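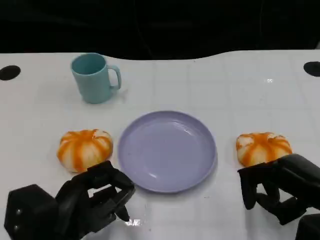
Plinis two-hand starter kit: worth it for a small teaching lab?

Forum: Hardware and Kits > Hands and Grippers
Started July 11, 2018

gearlash
We have money for one purchase before fall and I'm looking at the Plinis kit from Skatden. The task I care about is the one at the top: mug at the back, plate in the middle, a striped bun on each side, and a black jointed hand near each bun. Both buns go on the plate, then the mug gets moved next to it. I want students to be able to run that in their second week.

Has anyone used this kit for longer than the return window? The sales page is all about finger joints and says very little about the software.

tombolo_23
Had one since October. The hands are good. The software is fine once it's set up, but setup took me most of a week. The calibration tool wants the head camera mounted before the wrists are zeroed, and the manual has those two steps in the wrong order. Do the camera first.

Two-handed pick and place with soft round objects works well. Plates are harder. If you plan to have students lift the plate, buy the rubber fingertips.

marrowfield
I'd disagree on the hands. The finger joints on ours developed play after one semester. You can still grab a bun with that much slop, since it's a wide round thing and any curl of the fingers will hold it. Try a mug handle and you'll see the problem.

For the same money I would get the Lavoie parallel grippers. They look boring and they don't need adjusting.

tombolo_23
Did you retension the tendons? It's in the maintenance section, every 45 hours of run time. Mine had play too until I did that.

marrowfield
Yes. It helped for a few days.

gearlash
Is the Lavoie pair sold with a control package, or do I have to write that part? I have one assistant and she is already busy.

marrowfield
Grippers and a driver only. You'd write the rest or use Nerkska on top of it, which is what we do.

ohmstead
Nerkska dropped support for the older Lavoie driver this spring, so check which version you're being sold. The new one works.

On the original question, I'd ask what the course is supposed to teach. If it's grasp planning with fingers, a parallel gripper won't cover it. If it's sequencing and recovery from a missed grasp, either one will do and the cheaper one wins. We run the Plinis hands and I spend more time on them than I'd like, but my students do need fingers.

One thing about table surfaces. A shiny white top throws bright spots from the overhead lights, and our plate detection was poor until we moved a lamp. Pale dishes on a white table don't help either. We went to a matte gray mat.

gearlash
Good to know, our tables are white too. I hadn't thought about the lights.

Last question is the service plan. Skatden quoted me 2000 a year for both hands.

tombolo_23
Skip it the first year. The warranty covers the motors anyway and tendons are cheap. I've replaced 2 so far, both on the right hand.

marrowfield
I'd take it, if you buy Plinis at all. Having a student replace a tendon cost us a wrist housing.

ohmstead
Ask whether the plan includes a loaner. Ours does, but it had to be written in, and the first quote left it out. Without the loaner I wouldn't pay for it.

gearlash
Asked them this afternoon. Loaner is extra. I'm going to get a Lavoie quote as well and compare the two before I order anything. Will post the numbers when I have them.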